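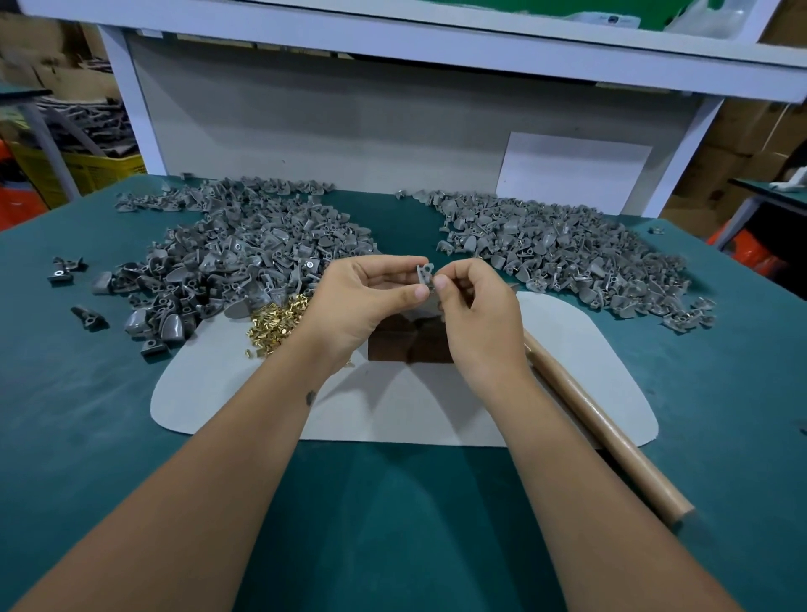

Fitting brass pins to molded parts by hand at a bench stocked with gray components.

Drinell sells a recording service for manual assembly. A customer sends an operator list and a floor plan, and the company returns annotated first-person video of its own benches, cut by work step and formatted for training a robot arm. Ketill Frandsen, who runs the technical side, describes the product as a measurement job.

"We sell timing and hand position," he said. "The footage is the raw material. What the buyer pays for is the labeling."

The service, listed as Givgate, is offered in two tiers. The basic tier covers 16 hours of recorded work from one station. The extended tier adds hand tracking and a written breakdown of each grip. Frandsen would not quote a price for the second, which depends on the part.

Pin insertion is one of the tasks he recommends to new customers. The parts are small and irregular, they arrive in heaps, and the operator has to turn each one before the pin can go in. A feeder bowl copes badly with such shapes, Frandsen said, and a fixture has to be remade when the mold changes.

"A person picks up the part in any orientation and has it right before it reaches the mat - we want that half second in detail," he said. "Both thumbs are doing something there. Most of the datasets I looked at had one hand."

Emese Vass, a process engineer at Rerkberg, took the basic tier in July and moved up to the extended one later. Her line uses an arm controller called Simon, which accepts Givgate files after a conversion step. She called the conversion tedious.

"The documentation gives you 13 fields and explains six of them," she said. "I wrote to support and got a proper answer, but it should be in the manual."

Her other complaint concerns occlusion. With a head-mounted camera, the fingers often cover the hole at the moment of insertion. Givgate marks such segments with a flag and leaves the position blank. Vass would prefer an estimate with an error value attached.

Frandsen disagreed. "If we can't see the hole, we don't write down where it is. The customer can interpolate. I don't want our guess sitting in their training set with our name on it."

Vass said the step boundaries were the strongest part of the delivery. Her team checked a batch of up to 1000 cycles against its own labels and kept Drinell's version. She has not decided whether to renew. The next part on her line has a snap fit and no pins, and she is waiting for a sample recording.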